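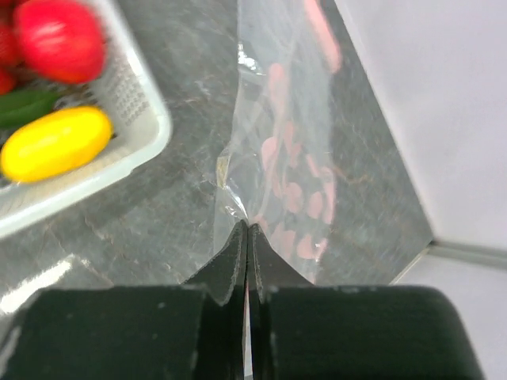
Fero two-finger gripper holding a clear plastic bag at the fingertips, wrist camera view.

Prostuveck Fero gripper, reviewed by Kaja Uibo

I ran the Fero for 3,000 cycles on kitchen items, mostly thin bags and produce. The tapered fingers are its best feature. They close on a fold of film without catching the counter, and the narrow tips leave most of the bag in view of the wrist camera. The jaw blocks are wide, so reaching into a basket takes planning. Fingertips scuff early. Price is $800 with 2 spare fingers. The Namer controller dropped its connection once in July.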